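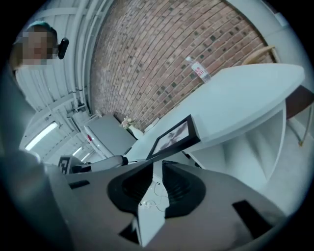 Chapter 8
Learning from the Hand's Point of View

Suppose you want a robot to lay a table. You could write down every movement it must make, and for one table, with one set of objects, that might even work. Move the table to another room and you would have to start again. This chapter is about a different way of going about it, one that I still find thrilling after years of teaching it: a person does the job while holding a gripper, a camera on the gripper records what the gripper "sees", and a program learns to connect those views with the movements that went with them.

The idea has a lovely directness to it. The person never needs to drive a robot arm with a joystick, and the arm doesn't even have to be in the building. You can collect examples in a kitchen, a corridor or a café, anywhere you can carry the tool. When the time comes, the robot is given a gripper of the same shape with a camera in the same spot, so the pictures it receives look much like the ones it was trained on.

8.1 Why the lens is so wide

Most students, on first opening a recording, are surprised by how bent everything is. A very wide lens, often called a fisheye, squeezes a huge sweep of the room into a circle. Straight rows of bricks become long arcs, and a table edge that you know to be straight swings across the view. We put up with this gladly! A narrow lens held close to an object would lose sight of everything else as the hand moved in, and the learner would have nothing to tell it where it was. With a wide lens, walls, lamps and furniture stay in view nearly all the time, and they are just what we need for working out how the camera has moved.

The gripper itself stays in view too, along the bottom. Beginners sometimes want to crop it out as wasted space. Please don't. The learner needs to relate the gripper to whatever is in front of it, and the easiest way to do that is to see both at once.

8.2 Markers

A black-and-white square marker is a pattern that a program can find quickly and without much doubt. If its true size is known, and the lens has been properly measured, its position and tilt relative to the camera can be worked out from a single picture. Attached to a moving finger, a marker tells us how far the gripper is open. Fixed to something that stays put, it gives the recording a reference point. We shall do the sums for both cases in Section 8.4.

8.3 The Girville study

Efua Ofori and Masaru Tsuchiya ran the experiment that we will follow through the chapter. They gathered 805 demonstrations in 20 rooms in Girville, all of them simple tasks of picking up and putting down. They then trained 2 versions of the same program. The first saw many demonstrations from a few rooms, and the second saw a few from every room, with the total kept equal.

In rooms that neither version had met before, the second did far better. Variety of place had counted for more than practice in any one place — a result that changed how their group spent its time from that November onwards.

Before reading on, write down which parts of a room you would expect to matter most to the learner, and keep your list for Section 8.5.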